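The last village shop in Clestivham shut on a Friday, and by the following week the nearest pint of milk was in Plenerthorpe, four miles off along a road with no pavement. People with cars hardly noticed at first. People without them noticed straight away.

What happened next is now fairly common in this part of the country. A group of residents met in the pub, agreed that something should be done, and then argued over what. A few wanted to buy the old shop and run it as it had always been run. Others thought the building was the problem, with its leaking roof and a cold store that cost more to run than it earned. In the end they took a lease on the former reading room next to the church, a single low room with a kitchen at the back, and opened a shop in it with a table for tea.

That was 13 months ago. The shop is still open, and it is worth looking at why, as plenty of others have closed in less time.

## What sells

The first order was a mistake. The group stocked what they thought a village shop should have: local chutney, honey, cards with hares on them, expensive crisps. Most of it sat. What people came in for was bread, milk, eggs, onions, washing powder, stamps, batteries and something to eat with a cup of tea.

The chutney went on a lower shelf and the onions moved to the front. A weekly order from Chowdary, a family wholesaler on the Plenerthorpe trading estate, replaced three smaller suppliers who each had their own minimum spend and their own delivery day. Chowdary will split a case. For a small shop this matters more than price, because a full case of tinned tomatoes is fine and a full case of mustard lasts until it has to be thrown away.

Splitting cases has also changed what the shop can try. Rice noodles, dried beans, flatbreads and several kinds of biscuit have come in by the half-box. If a thing sells twice in a month it is ordered again. If it doesn't, it goes on the tea table and is eaten there.

The tea table has become the part of the business that people talk about most, though it takes very little money. A cup costs the same as it did on the first day. Customers who might have bought a loaf and left now stay for half an hour, and quite often go back to the shelves before they leave.

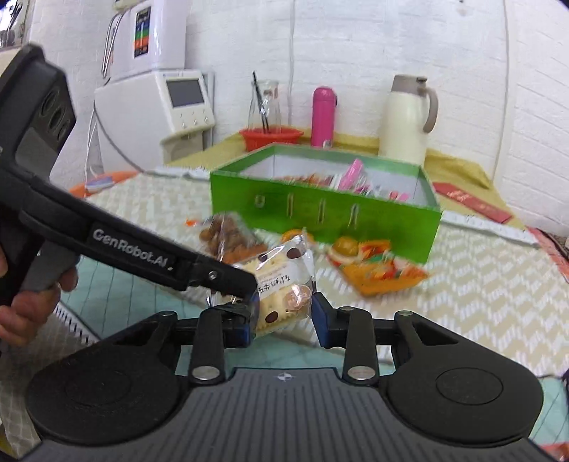
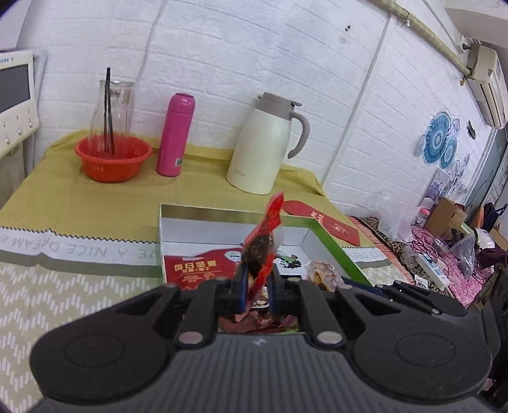 **Can a shop this size ever pay a wage?**

It can pay for part of one, if the rent is low and the opening hours are kept short. At Clestivham the takings cover one paid post in the mornings, and the afternoons depend on people giving their time.

## The cost of keeping things cold

Ask anyone who runs a small rural shop what worries them and they will usually say electricity. Clestivham began with four fridges, two of them second-hand and one given by a farm that had stopped selling meat at the gate. The gift was the worst of them. It ran all night with its motor going and kept milk no colder than the cupboard next door would have done in January.

They now have two, both with doors. Open-fronted cabinets look better and people buy more from them, but the bill is hard to defend when the room is only busy for part of the day. The change meant giving up ready meals and most of the cooked meats. There were complaints for a few weeks. Cheese, butter, milk and bacon stayed, and those four lines made up nearly everything the old fridges had been selling.

Heating is the other half of the problem. The reading room was built for people in overcoats. A grant paid for insulation above the ceiling, and the group fitted a heavy curtain inside the door, which customers fight with on the way in and are glad of afterwards.

## Tills and tabs

For the first few weeks the shop wrote everything in a book. It worked until two people were serving at once and the stock count stopped matching the shelves. The group then signed up for Ikex, a till system that runs on a tablet and charges by the month. It does far more than the shop needs. Most of its screens have never been opened.

The useful part is the list it prints of things that haven't sold. Reading it is not pleasant, and several favourites have gone as a result, among them a brand of oatcake that one household bought and everyone else walked past. The household now orders it specially and collects it with the papers.

The book has not gone away either. It is kept under the counter for tabs. The old shop let people pay at the end of the month and the new one was going to stop this, on the advice of nearly every guide to running a community business. It lasted a fortnight. Pensions and wages arrive when they arrive, and a shop that refuses a neighbour a loaf on a Tuesday will not see that neighbour again. The limit on a tab is £40, and most are settled well before they reach it.

## Getting there

Plenerthorpe has a supermarket, a chemist and a bus station, and it will always be where Clestivham does its main shopping. The village shop does not try to compete with that. Its prices on tins and packets are higher, and a notice by the door says so.

What it can do is save a journey. The bus runs twice in the morning and once in the afternoon, and a missed one can cost a person the day. Since March the shop has also taken in prescriptions from the chemist, which are dropped off with the newspapers and held in a locked drawer. Parcels followed. Neither brings in much, but both bring people through the curtain who would otherwise have had no reason to come.

The lease on the reading room runs for another four years. The group would like to put in a proper sink and move the counter so that a wheelchair can get past it to the back shelves, and they have had a first quote for the work. The sink is affordable. The counter, as it is fixed to the wall that holds the water pipe, will have to wait until the summer.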